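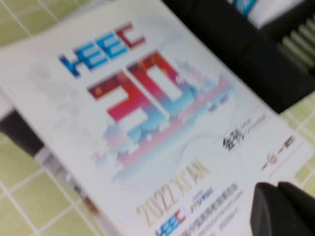 Pitis Tabletop Folder, Model 85
Section 4: Loading paper and folding your first batch

Read Section 3 (Leveling and power) before you start. The folder must be on a flat surface with the exit tray attached.

4.1 Paper you can use

The folder takes plain, coated and light card stock in Letter, Legal and Tabloid sizes. Use the heavy setting for coated stock, even if the sheet feels thin. Sheets that came out of a laser printer should sit until they are at room temperature. Warm sheets curl at the leading edge and feed two at a time.

Do not load:
- sheets with staples, clips or sticky notes
- sheets that have already been folded
- window envelopes or labels
- carbon or carbonless forms

4.2 Loading the feed tray

1. Turn the power switch to OFF.
2. Pull the feed tray toward you until it clicks.
3. Slide both side guides all the way out.
4. Fan the stack along the short edge, then the long edge. Tap it square on a table.
5. Place the stack in the tray with the side that will end up on the outside of the fold facing down.
6. Push the stack forward until it touches the stop plate. Do not force it under the feed roller.
7. Bring the side guides in until they just touch the paper. You should be able to lift the top sheet without the edges dragging.
8. Lower the tray lever.

Note: Keep the stack below the red line on the left guide. On coated stock, fill only to the lower of the two lines.

4.3 Setting the fold

The folder has two fold plates. Plate 1 is the upper one and makes the first fold. Plate 2 makes the second. For a single fold, plate 2 must be closed with the deflector supplied in the accessory bag.

1. Find your fold type on the chart inside the top cover: single, letter, accordion, gate or double parallel.
2. Loosen the knob on plate 1 and move the stop to the letter shown on the chart. Tighten the knob.
3. Do the same for plate 2, or fit the deflector.
4. Set the pressure dial. Start at 2 for plain paper and 4 for coated paper. Card stock needs 6.
5. Close the top cover. The machine will not run with the cover open.

Caution: Never adjust a fold plate while the rollers are turning. Keep ties, long hair and jewelry away from the feed opening.

4.4 Running a test

1. Turn the power switch to ON. Wait for the green light.
2. Press TEST. The folder feeds one sheet and stops.
3. Check the fold. The edges should meet evenly and the crease should be straight from one side to the other.
4. If the edges do not meet, turn the fine adjustment wheel on the plate that made the fold. One click clockwise makes the panel longer.
5. If the crease runs at an angle, turn the skew screw at the rear of the feed tray a quarter turn and test again.
6. Repeat until two test sheets in a row are correct.

Note: For a letter fold, the inside panel should be slightly shorter than the other two. If all three are the same, the inside panel will buckle.

4.5 Running the batch

1. Press the RESET button to set the counter to zero.
2. Enter the number of sheets, or leave it at zero to run until the tray is empty.
3. Set the speed. Use LOW for the first run with any new paper.
4. Press START.
5. Empty the exit tray before the stack reaches the end roller.

To stop at any time, press STOP. The sheet already in the rollers will finish folding.

If the amber light flashes, the folder has picked up two sheets or none. Open the top cover, turn the hand wheel away from you to free the paper, close the cover and press START. The counter keeps its place.

4.6 After each run

Wipe the feed roller with a dry, lint-free cloth after every 1,000 sheets, or more often with coated stock, which leaves a white film. Clean all rollers with Fairclough roller fluid after every 2,000 sheets. Put the fluid on the cloth and let the rollers dry before you turn the power back on. Do not use rubbing alcohol on the gray rollers. See Section 7 for the full cleaning steps and part numbers.

Section 4 revised 14/04/2026. Replaces the January pages.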